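About Hamance

We make and test covers for robot grippers, plus we run the arms that wear them. Small shop in Wetance, one main room, two benches. Started out sewing sleeves for other people's machines, then customers kept asking if we could try the sleeves out first, so now we have arms of our own and half the work is testing.

Main product is the Fedar sleeve. Knit, pull-on, washable. Goes over the gripper housing and the fingers so hard parts don't scratch what they pick up. Dishes mostly. Bowls, cups, lids, some packed goods.

If you came here from the notice we sent out in March, keep reading, it's all on this page. We didn't want it buried in a support folder.
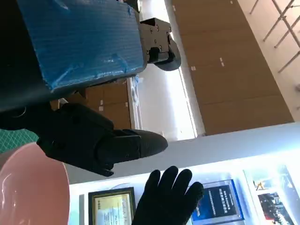

What went wrong

Short version. A Fedar sleeve frayed at the seam during a long run. A loose loop of thread worked its way back into the finger joint and wrapped. Arm got the open command, the motor tried, the fingers stayed shut. Fault 2737 in our log, which is "commanded position not reached". Should have stopped the arm. Didn't.

Why it didn't: we had that fault set to warn only. Somebody here (us, not the customer) changed it during setup a while back so a sticky finger wouldn't end every run, and it never got changed back. So the arm carried on to its next move still holding on to a bowl, and pulled it into the edge of the bench. Bowl broke. An operator was reaching in at the time and got a glove pinched between the fingertip and the bench. No cut, no bruise, glove was fine too. Could of been a lot worse and we're not going to pretend it wasn't.

The sleeve had done 1416 grips. We were telling people to check the seam "regularly". Not good enough, that's not a number.

What we changed

- 2737 is a full stop now. Both arms, every program. Can't be edited from the operator screen.
- Hands stay out while the arm is powered for motion. If you need to reach in, you hit stop first and wait for the light.
- Speed down to 40 percent any time a person is inside the taped line.
- Seams get looked at before each shift and at the midday break. Loose thread longer than a fingernail, the sleeve comes off. Don't trim it and carry on.
- Close force limit dropped to 70 newtons on all dish work.
- Đoàn, who supply our yarn and do our sewing, moved the seam stitch tighter and are sending test peices with the seam away from the joint. First batch is on the arms now. Too early to say. 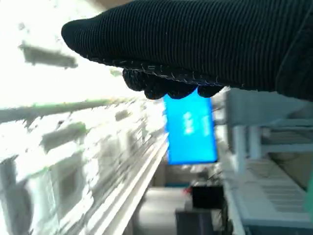 Knit cover on the gripper, stitching along the lower edge.

What we still don't know

Whether the thread alone was enough to hold the joint. We tried to repeat it with a cut loop and got it to stick a few times, let go on its own the rest. Might be lint in there as well. Joint is being stripped and cleaned weekly untill we have an answer.

Also not sure if bare fingers with a textured pad would do for some of the jobs. Maybe for heavier bowls. Testing that side by side.

If you own Fedar sleeves

Check the seam today please. Check how your own position fault is set, not just ours. Old sleeves can come back to us at Wetance, any condition, we want the worn ones most. Replacement is free, postage too. Put a note in with which arm and what it was picking up.

Visits are by appointment. Closed shoes, no scarves or hanging sleeves.

Page last changed 1/3/23

Comments (4)

benchrat: Checked ours after the notice. Position fault was on warn only, same as yours. No idea how long. Thanks for putting it in writing.

knitside: does the tighter stitch make them harder to pull on? ours are already a fight

Hamance: @knitside a bit, yes. Roll it back on itself first, then unroll over the fingers. Sending you two to try.

oldlineman: Would like to see the before and after on the close force. 70 sounds low for a wet bowl.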